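Kandinport Film Board > General > In theaters / at home

Topic: The Long Table – did anybody else cry or is it just me (spoilers after first page)

benprata
Started 9:14 pm

ok so just got back from The Long Table. Went with my mom bc she's the one who wanted to see it, I was dragged basically. And I am a mess?? Texted my brother from the parking lot. We haven't talked since February.

For anybody who doesn't know it, it's the Benedita Leitão movie, three grown kids go home to sell the house and the dad won't pick up the phone. Whole thing is one weekend. I thought it would be another one of those yelling at dinner movies and there IS yelling at dinner but it's maybe five minutes.

Did it get anybody else or am I just tired

lobo_17
Got me. Not where I thought it would. Was fine thru the funeral talk, fine thru the dinner, then the middle brother is labeling boxes in the garage and writes KEEP on the one with nothing in it. Gone. Had to pretend I was looking for my keys.

tolance
Gonna be the bad guy. Didn't like it. Acting is good, nobody's arguing about that, Vitalii Hrytsenko as the dad is great with like nine lines. But the script is every family movie you've already seen. Oldest one is bossy. Middle one is funny and broke. Youngest one has a secret. Come on.

benprata
I mean yeah but my family is literally that

tolance
Sure and mine too, doesn't make it a good script. My grocery list is true also

lobo_17
lol

mrs_arier
I saw this twice, once alone and once with my daughter who is a college senior and moving out for good after graduation. Very different movies!! Alone I was watching the kids. With her next to me I was watching Hrytsenko the whole time – the way he keeps going out to check on the car. I do that. I go check on the car when she's packing.

The second time I also noticed he never sits down at the table till the very last scene. Did everybody else catch that the first time? I felt dumb.

nunot
Nope missed it completely. Now I have to go again, thanks

tolance
He sits down at the dinner. When the phone rings.

mrs_arier
He does not, he leans on the chair! I was watching for it.

tolance
Pretty sure he sits

mrs_arier
He LEANS

benprata
my mom says leans

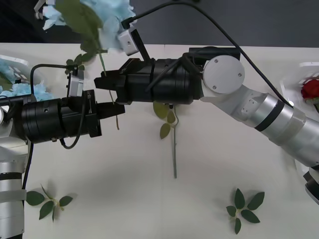 nunot
Ok putting a vote in for leans but I'll check when I go back. What I wanted to talk about is the sister. Laurinda Vilela is playing her so quiet for the first hour I thought she was miscast, and then the scene on the porch steps where she tells him she's known about the loan for years. Just says it. Keeps peeling the orange. I've had that exact conversation w/ my older sister, minus the orange. Came out of the theater and called her and we talked until her phone died.

So tolance I get you on the script but something in there is working on people.

tolance
Music is working on people. Take the piano out and watch the porch scene again

nunot
There's no piano in the porch scene

tolance
There's piano coming in at the end of it

nunot
After the end of it. When they cut to the yard

lobo_17
you two should sit together and fight in person

kandi_ruth
Coming in as somebody who lost her dad last year so grain of salt. I almost walked out in the first twenty minutes and I'm glad I stayed but I don't think the trailer was fair about it. Trailer sells it like a comedy. My friend picked it as a "cheer up" movie for me. It was not that. She felt terrible, kept passing me napkins from the popcorn.

That said. The part where they all argue over who gets the ugly lamp – we did that. With a fruit bowl. Three adults yelling in a kitchen over a fruit bowl none of us would ever use. I laughed so hard in the theater people turned around. So I guess it did cheer me up, a little, in the wrong place.

benprata
I'm so sorry about your dad. Who got the bowl

kandi_ruth
Me. It's in a closet

mrs_arier
Hugs from here. And agree on the trailer, my daughter said the same, she thought we were going to a comedy and wore mascara.

pete_w
Is this playing anywhere besides downtown? Can't do downtown parking anymore

lobo_17
Second run place by the ferry has it, the 6 oclock show only. Seats are bad on the left side, sit right

pete_w
thx

tolance
Ok not trying to be a jerk about this, esp after kandi's post. Let me say it better. What bugs me is everybody gets fixed by the end. Two days in a house and the brothers are fine, the sister's fine, dad sits down at the table (for the FIRST time, allegedly). My brother and me took years and we're still only ok on holidays. I walk out of these movies feeling like we did it wrong. That's my actual problem with it I guess.

nunot
See that's a way more interesting complaint than the piano

tolance
piano's also bad

mrs_arier
I don't think they're fixed though? The last shot is the sister driving off and her phone buzzes and she looks at it and doesn't pick up. I read that as it starting all over again. My daughter read it as her finally having some peace and quiet. We argued about it the whole way home, so who knows

benprata
omg I thought that was just her being a safe driver

lobo_17
BEN

benprata
I was crying!! I wasn't analyzing

kandi_ruth
Tolance for what it's worth only ok on holidays sounds pretty good to me. My sister and I are at "texts about the dog." I'll take it. I didn't think the movie was telling me to be like them, more like it let me sit next to somebody else's mess for a couple hours and not have to clean up

tolance
Yeah. Fair. Maybe I saw it on a bad day

tolance
Still a 6 out of 10

lobo_17
8 from me. would be 9 but the dream sequence

nunot
Oh god the dream sequence. Forgot. Yes. Why was that in there

mrs_arier
I liked the dream sequence :(

nunot
You're allowed. Can you explain the horse

mrs_arier
The horse is the mother. She's got the riding ribbons in the hallway when they first come in, top of the stairs.

nunot
...ok that helps a lot

pete_w
Went to the 6 oclock. Sat on the left anyway bc the right was full and lobo is correct, terrible seat, spring in the back of it. Movie was good. Quieter than I expected. I'm not a big crier but I did sit thru all the credits and I never do that. Wife held my hand which she also doesn't do lol. We have a son out of state who calls when he needs somthing and I've been kind of sour about it. Gonna call him first this time, see how it goes.

Oh and I watched for the chair. One hand on the back of it, knee up on the seat. So I don't know what you call that

mrs_arier
LEANING

tolance
knee on the seat is half sitting

benprata
update bc a couple people messaged me, my brother wrote back. Just "which movie" but he wrote back. Told him, he says he doesn't want to see anything where people cry in a garage. So I might've oversold that part. He's coming by next week to get his bike tho so. We'll see

lobo_17
put KEEP on the bike

benprata
stoppp

kandi_ruth
Good for you ben. Don't make him watch it, just feed him

nunot
Going again tomorrow night w/ my sister if anyone's around, late show. Will report back on chair, piano and horse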